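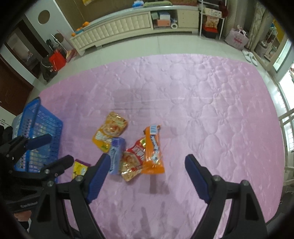
One answer to our June survey said that snacks are the only food in the house that never gets put away, and that a basket on the floor was as close as the family had come. Several other answers were close to that one, so we made it the starting point of our project.

Skisero: Sorting and Storing Packaged Snacks at Home
Home Management Project Report, Jarkbridge College
Submitted 10/29/26

Background

Our group wanted to look at how packaged snacks are kept in ordinary homes. Most advice on kitchen storage deals with dry goods such as rice and flour. Snack packages are harder. They come in foil pouches, soft bags and small stiff boxes, and they do not stack well together. In many homes they end up in more than one room.

We worked with 16 households, most of them in the Okoro apartments. Each one kept a log of the packages that came into the home and where each was put. We collected 1,799 entries in all. After we took out repeats and entries with no location, 1,649 were left, and all of our results come from those.

Method

Each household started with its own snacks in whatever containers it already used. We asked them to do the same three steps once a week:

1. Empty the container onto a flat, clean surface.
2. Sort the packages by shape — flat pouches, puffed bags, small packets, boxes.
3. Put them back with boxes along the sides, pouches standing up and small packets in front.

We did not tell anyone which surface to use. Beds, tables and floors all came up in the logs. We bought open plastic baskets from Norkonholm for the households that did not have one. We left out glass jars and anything that had already been opened, which needs a clip or a sealed tin and would have been a different project.

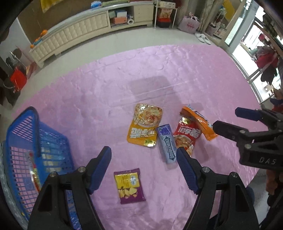
Sorting by shape was the step people questioned most. Several households wanted to sort by flavor or by who eats what, and two went ahead and did it that way. We kept shape as the rule for the rest, and a small group of packages is enough to show how it works. A red pouch lying partly over an orange one can be picked up with it and stood on edge as a pair. The light blue box has straight sides and can go against the wall of the basket. The little purple packet with the yellow top is the kind that slips to the bottom if it goes in first, so it goes in last.

Results

The weekly sort took less time as people got used to it. The first one was slow in nearly every home, mostly due to talk over what to keep. Open-sided baskets did better than solid bins. People could see part of what was inside without lifting anything out, and they reported fewer double purchases.

Small packets were the weak point. Of the 1,649 entries, 300 were for small packets that had been moved from the basket to somewhere else by the next sort. Coat pockets, desk drawers and the car were the usual places. A shallow box inside the basket helped in the homes that tried it, but we added this too late to compare it properly.

Problems with the project

The logs were uneven. Some households wrote down the full product name and others wrote "chips." We should have given everyone the same list of package types from the start. We also did not record the size of the baskets that people already owned, and that makes the comparison between homes weaker than we wanted.

Next steps

We plan to repeat the log with fewer homes and one basket size, and to test the shallow box from the first week.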